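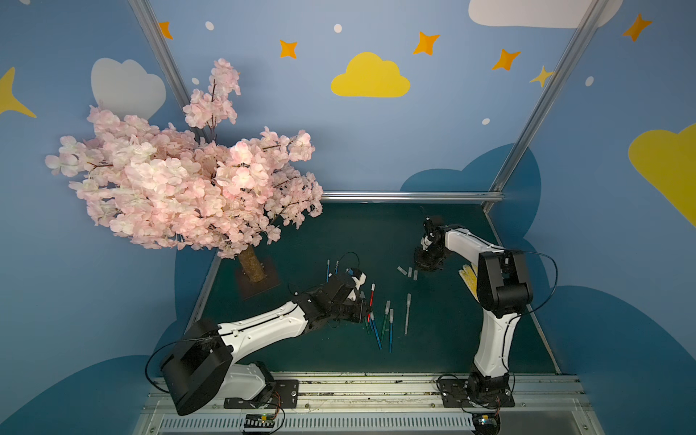
Cherry blossom (artificial), painted sky and a few pens.

Kanden: a blossom diary for Gornano

Kanden is a small open dataset of flowering notes for the street and garden cherries of Gornano. It holds 115 trees, each visited on foot through the spring by people who love looking at them. If you've ever wondered why the tree outside the bakery is in full flower when its neighbor across the road is still in tight bud, this is for you!

What's in the download

trees.csv has one row per tree: an ID, the street, the variety if we know it, the kind of ground it stands in, and whether it gets afternoon shade.
visits.csv has one row per visit: tree ID, day of the year, bloom stage, observer initials and a free text note.
stages.txt explains the bloom stages, from B0 (closed bud) to B5 (petals down, leaves out).

Please read the notes column. It's the best part. Marcelino Aguiar wrote down every bee he met, and Kátia Godoy has a lovely running argument with herself over whether tree G-31 is pale pink or just white in bad light.

How bloom stage was judged

Stand where you can see the whole crown, then pick the stage that fits most of it. A single open flower on a trunk spur doesn't make a tree B1, however exciting it is (and it is very exciting in a cold spring). Two observers visited the same 79 trees on the same morning as a check, and where they disagreed we kept both rows. Look for "pair" in the notes.

Varieties

Ovidiu Grecu did the naming and was strict about it. If he couldn't settle a variety from flower, leaf and bark, the field says "unknown". Please don't fill these in from a phone app and send them back to us as corrections. We would much rather have a good close photo of an open flower from the side, with the stalk showing!

Known problems

The Batista Street trees were pruned hard, so their crowns are small and the stages jump quickly.
Day of the year is missing for a handful of early visits. Those rows are blank, never guessed.
G-08 and G-80 were swapped in version 1. Fixed in version 2, with thanks to Ching-wen Mak for spotting it.
The Prurkix parking lot was locked on weekends, so its trees have weekday visits only.

Using it

Use it for anything you like, including school projects, maps and walks. Credit "Kanden, Gornano blossom diary" and tell us what you made, we really do want to see it.

Adding a tree

New trees go to Emerson Brandão before the end of July. Send the street, the nearest house number and one note from this spring, even a short one.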